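Speaker notes - loans, squads and the short contract
Evening talk, supporters' trust room, Sunumberg
40 minutes plus questions

Slide 1 - title
Wait for people to sit. Phones off. Say that questions come at the end except for quick ones about terms.
I covered Sunumberg home games for the club program and then for the local site. I have never worked for an agent or for a club's recruitment side. What I know comes from reading contracts that players were willing to show me and from asking a lot of dull questions.

Slide 2 - what a loan is
Keep this short. Most of the room knows it.
The parent club keeps the registration. The borrowing club gets the player for a set period. Wages are split by agreement, and the split can be anything from all to nothing. There may be a fee on top.
Point out that the player has to agree. People forget this when they talk about a player being "sent" somewhere.

Slide 3 - why Sunumberg borrow
Two reasons and they pull against each other.
First, money. A loan player on half wages costs less than a signing of the same level.
Second, time. A loan in January can be done in an afternoon if both clubs want it.
The trouble is the following summer. Last season four of the regular starters went back in May and the manager had to build a midfield again from nothing. The club finished the season well and started the next one badly.

Slide 4 - the left back
Don't use his name. He asked me not to.
He came from Rarkirach in August on a season loan. He played 726 minutes before Christmas and then hurt his ankle in training. Rarkirach wanted him back for treatment. Sunumberg wanted to keep him close so he could be ready for March. The agreement said the parent club decided on medical matters, so he went back.
He never played for Sunumberg again. He still lives in the town, which I like.
Ask: who here remembers the goal at Wallarix? Let them talk for a minute. No longer, or we lose slide 7.

Slide 5 - minutes
Read the two numbers slowly.
Loan players at Sunumberg last season were given an average of 1116 league minutes each. Our own academy players, 900.
I worked these out from the team sheets, so any mistakes are mine. Stoppage time is left out.
The gap is smaller than people expect. Part of that is injuries in the autumn, when two academy defenders got a run of games they would not have had otherwise.
Someone will ask about penalty clauses. Yes, some parent clubs charge more if the player is not picked. I have seen one written down. It used a step system: the wage share went up each time he missed a set number of squads. The manager was told about it after the deal was signed.

Slide 6 - the option to buy
Explain the difference between an option and an obligation. Options belong to the borrowing club. Obligations usually depend on something, often promotion or a number of starts.
Rojanasak had an obligation triggered by 25 starts. Their forward was left on the bench for the last three games with 24. Everyone in the ground knew why. Some of their fans sang about it.
Don't take sides here. The forward's view was that he had been treated poorly. The club's view was that they couldn't afford the fee.

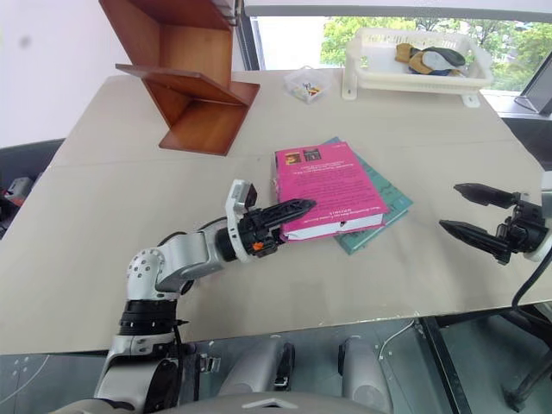
Go back to the forward for a moment. He returned to his parent club, had one year left on his deal and was not given a squad number. He moved again in September, to a smaller club, on less money. If the option had been priced lower at the start, both clubs would probably have been happy with it.

Slide 7 - what the player has to decide
At the end of a loan there are normally three roads. Go back and compete for a place. Ask for another loan. Push for a permanent move.
Age matters a lot. At 20, a second loan is normal. At 28, it starts to look bad to the next club.
Family matters too. School terms do not match transfer windows. One player told me he turned down a better offer for that reason alone.

Slide 8 - what I would change
Tell players the date of the decision. Most clubs leave it until the week after the last game.
Limit the team to three loans in the starting eleven. I know the manager disagrees - he has told me so.
Publish loan minutes in the annual report.

Questions
Repeat each one for the people at the back.
If asked about the new striker, say I don't know. I don't.
Room has to be clear by 9:30.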